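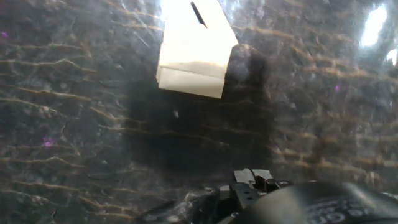
4. Setting up the wrist view for paper and card trials

This section covers the Rurnisis method for picking up thin, folded items from a hard, shiny surface. It assumes that you have finished section 3 and that the Gitby software starts without a warning. If you are repeating the trials from the Lyimo report, use the settings in this section in place of the defaults.

The method uses the wrist view only. It compares the outline of the item with the shadow on the surface and uses the gap between them to estimate height. Dark, veined stone is the hardest surface in the set. The veins look like edges to the software, the shadow is soft, and overhead lights show up as bright white spots. A pale card under strong light can also lose its creases where it washes out toward white.

4.1 Before you start

You will need:
The arm, with the wrist camera connected
The Drelodier calibration card
A cream or white test item with at least one fold
A soft cloth
The trial log

CAUTION: Keep your hands clear of the fingers whenever the arm is powered. The stop button must be within reach of the person running the trial.

CAUTION: Do not use spray cleaner near the wrist. Put the cleaner on the cloth, away from the arm, and wipe the surface by hand.

4.2 Checking the view

1. Power on the arm and wait for the status light to stop blinking.

2. Open Gitby and choose Wrist View. Leave the other views closed.

3. Move the arm to the start pose. The finger tips should show along the bottom of the view, pointing up toward the work area. Part of the gripper housing in the lower right corner is normal.

4. Check that both finger tips are visible. If only one shows, loosen the camera clamp, turn the camera until both appear, and tighten the clamp again.

5. Look for glare. A bright oval spot in an upper corner is acceptable. A spot that touches the test item or its shadow is not. Move the lamp, then check again.

6. Look for haze. A whitish film over the whole view can come from the lens, the surface, or stray light. Wipe the lens first. If the haze stays, wipe the surface, then shade the lamp.

Note: Small colored specks may show against dark stone. The software ignores any mark below the minimum size, so you do not need to remove them from the recording.

4.3 Calibrating on the surface

Calibrate on the same surface you will use for the trials. A calibration made on a plain white board does not carry over to stone.

1. Lay the Drelodier card flat in the work area with the printed side up.

2. Choose Calibrate, then Surface. The arm moves through 8 poses and stops.

3. Read the match score. A score of 100 is a full match. For veined stone, accept any score that Gitby marks in green.

4. Remove the card and choose Learn Background. Keep the work area clear until the progress bar closes.

5. Save the profile with the surface name. Do not save over a profile from another surface, even one of the same color.

Note: Learn Background stores the pattern of the veins so they can be taken out of the outline step. If the arm base is moved, this step has to be done again. Moving the lamp calls for a new shadow check only (4.4).

4.4 Setting the shadow check

1. Bring the test item into the upper middle part of the view.

2. Choose Shadow, then Find. Gitby draws one line around the item and a second line around the shadow.

3. Compare the second line with the dark area on the stone. It should follow the outside of the soft edge. If it breaks up along the veins, raise Edge Blur one step and choose Find again.

4. Check the item line along each fold. A flap is often a little darker than the rest of the item, and the line should go around the flap as well. If the flap is left out, lower Exposure one step.

5. Repeat until both lines hold steady on 3 tries in a row.

6. Check the area close to the fingers. Where the shadow runs into the black gripper, the software cannot tell the two apart. Choose Mask Gripper and adjust the mask until it covers the fingers, the bracket, and the housing.

CAUTION: A mask that is too large will hide the item during the last part of the approach. Leave a narrow gap between the mask and the tips of the fingers.

4.5 Running a trial

1. Enter the surface profile and item name in the log.

2. Choose Run Single. Do not use Run Set until one single trial has finished without an error.

3. When the arm stops, mark the result as Hold, Slip, or Miss. Count a bent or torn item as a Slip.

4. Return the arm to the start pose before placing the next item.

The full set is 514 trials. It can be split over several sessions, but each session must begin with the view check in 4.2.

4.6 If the check fails

Item line jumps between frames: Exposure is too high. Lower it one step.

Shadow line includes a glare spot: Move the lamp and repeat 4.4.

No shadow found: The light may be too even. Switch off any second lamp.

Error E-3 during Run Set: The saved profile does not match the surface. Load the correct profile or repeat 4.3.

Settings in this section were last checked Mar 19, 2024. For the format of the results file, go to section 5.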